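Butcher-block worktop gone dull and rough after oiling – sand back or just re-oil?

Posted in Kitchens and Worktops
Last updated: June

Nhung Lương

I have a run of pale wooden worktop in planks, glued edge to edge, about 300 cm long with one join near the sink. I think it is beech but the previous owner left no paperwork. It was finished with oil when I moved in and I have been putting more oil on whenever it looked thirsty.

The trouble is that the surface now feels slightly rough and tacky at the same time. A damp cloth drags on it. Away from the sink it looks dull and a bit grey in the grain. Near the sink there are two darker rings that do not come out with washing-up liquid. There is no movement in the join and I cannot feel any swelling along the edges.

What I have used so far is Lolto worktop oil, two coats last winter and a third in spring. I put it on with a brush and left it overnight without wiping off. I have since read that this was a mistake.

My questions are whether I need to take the whole lot back to bare wood, what grit to start at, and whether I can change to a hard wax oil afterwards. I have a small random orbital sander and no wish to hire anything bigger. We use the kitchen every day, so I would like to keep the downtime short.

Krešimir Leka

Two separate faults there, and they need separate treatment.

The tackiness is surplus oil that has partly cured on the surface. Oil finishes of this type work by soaking in. Whatever has not soaked in after 20 minutes should be wiped off with a lint-free cloth. Left in place it forms a soft skin, picks up dust and never hardens properly. A fourth coat on top would make it worse.

The roughness is raised grain. Water gets into the top fibres, they stand up, and then the oil sets around them. It is normal on the first few coats and is dealt with by a light sand between them.

Before sanding, try removing the skin. Open the windows, put gloves on, and rub a small patch with white spirit and a plain white abrasive pad, working along the planks. Wipe with a clean cloth and leave for an hour. If the patch feels dry and smooth to the hand, do the whole top the same way and you may get away without the machine on most of it. Lay used cloths out flat outdoors to dry before they go in the bin. Oily cloths left in a heap can heat up and catch fire.

If the patch is still sticky, sand. Start at 120, go to 180, and stop there. Going finer than 180 closes the surface and the oil does not take evenly. Keep the sander moving and do not tip it on its edge to chase a mark, or you will have a hollow that shows every time the light is low. Vacuum between grits.

For reference, the colour and plank pattern I would expect from a pale top in reasonable order:

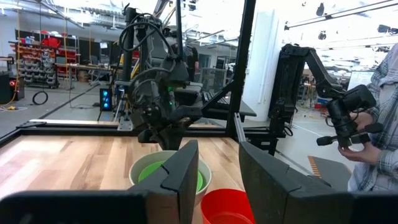
Pale butcher-block planks on a light wooden top, with green and red plastic bowls.

If yours is noticeably greyer than that once the skin is off, the grey is in the wood and only sanding will shift it. Beech, maple and birch all start pale and all turn slightly yellow under oil, so do not try to identify the timber from a photo alone. It does not matter much for the treatment. Oak would matter, as it reacts with iron and water and goes black.

On changing to hard wax oil: yes, but only on bare wood. It will not bond over a cured oil skin. You would have to sand everything, including the front edge and the end grain by the sink. If you are only cleaning and re-oiling, stay with the same type.

Timing with plain oil: sand in the morning, first coat by midday, wipe off, second coat the next day, third the day after. Keep water off it for 36 hours after the last coat unless the tin says longer. You can put cold, dry things on it before that with a clean board underneath.

Trilok Pal

Just sand it. I had the same with mine and wasted a weekend on white spirit. 80 grit, then 120, then oil. Looked fine. I used olive oil from the cupboard on the last coat as I had run out and it has been all right so far.

Krešimir Leka

I would not follow the last part of that. Olive oil does not dry. It stays liquid in the grain and can turn rancid, and it will stop a proper finish from taking later. 80 grit is also coarser than needed for a finish problem. It leaves scratches which 120 will not fully remove, and they show up once the oil goes on.

Hélder Coelho

Agree with most of the first answer. Some notes on the dark rings, which have not been covered.

Dark rings on pale wood are usually from a wet tin or a steel pan left standing. If they are blue-black, that is iron staining and oxalic acid will lift it. If they are brown, it is more likely to be water and dirt under the finish, and the acid will do less.

Oxalic acid is sold as wood bleach. Follow the mixing rate on the pack, wear gloves and eye protection, and do not breathe the powder. Use a plastic or glass container and a synthetic brush. It must go on bare wood, so sand the area first. Brush the solution over the full width of the affected planks, up to the glue lines. If you only treat the ring you will swap a dark ring for a light one. Leave it until dry, then rinse several times with clean water and let the wood dry for at least a day. Wear a dust mask for the next sanding, as dried residue is an irritant.

Then check the sealant behind the sink. On a top I refitted, the rings kept coming back in the same place and the cause was a gap of 3 mm at the tap hole. Water was getting in from below. Look at the underside with a torch. If the wood there is bare, give it two coats of the same oil. An unsealed underside is the usual reason for these tops cupping as well, particularly above a dishwasher.

I have used both Lerutora and Michiels hard wax oil on beech. I could not see a difference after a year. Both need very thin coats.

Nhung Lương

Thank you all. Tried the white spirit on a patch by the hob and the stickiness went, but the wood underneath is still grey, so I will sand at 120 and 180. The rings look brown to me. The underside by the sink is completely bare, which I had not thought to check. I will seal that first and stay with the oil I have.

One more thing – does the end grain need more coats than the top?

Hélder Coelho

Yes. Keep applying until it stops soaking in, then wipe off. Expect twice as many coats as the face. Sand the end grain one grit finer than the rest and it will drink less and look closer in colour.

Related items

Worktop join opening up in winter
How long to leave new timber in the room before fitting
Removing silicone from an oiled surface
Prostport sanding discs clogging on oily wood
Scorch mark from a hot pan, beech top
Upstand or tiles behind a wooden worktop?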